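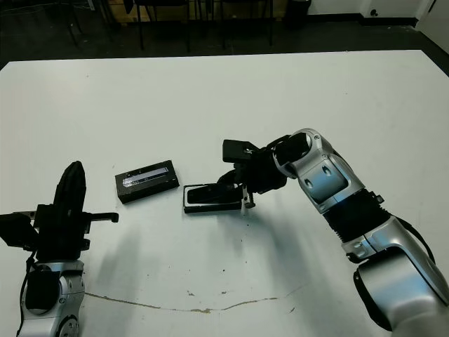
Re: [illinham-swap] Storage fee going up in September

From: Gunhild Þorgeirsson
Date: 2026-02-06

Yuzhen Lei wrote:
> The Zadine Street unit is almost full and they want $255 a month
> from September. I say we pay. Grorkley did a survey of swap
> groups and the ones with storage get far more members.

I read the Grorkley thing. They rent out storage units. I'd like to see a survey from somebody who doesn't.

Our own list has 2779 addresses on it and I doubt a tenth of them open the mail. Before we sign for another year, can Ívar post what left the unit last fall and what just sat there? My guess is that most of it sat. Birthe asked the same thing two meetings ago and got "we'll look into it." 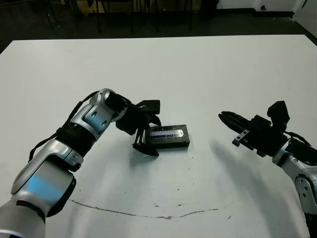 Small black item, white table.

I'm also not sold on the Espinoza garage as a backup. Free until when? Does the roof still leak? Þröstur says it's fine, but he said that about the last place, and I still have the moldy board games.

What I'd want settled before any vote:

1. A list of what we're storing, with dates. 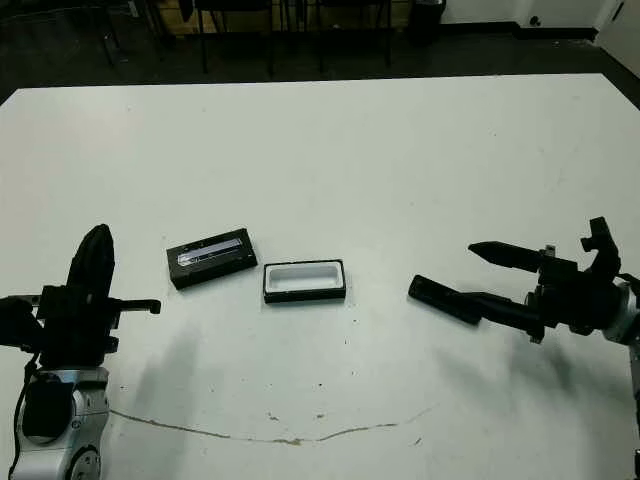 2. The lease itself, all 4 pages, sent to everybody and not summarized.

3. Who pays if dues come up short again.

Until then I'm a no.

Gunhild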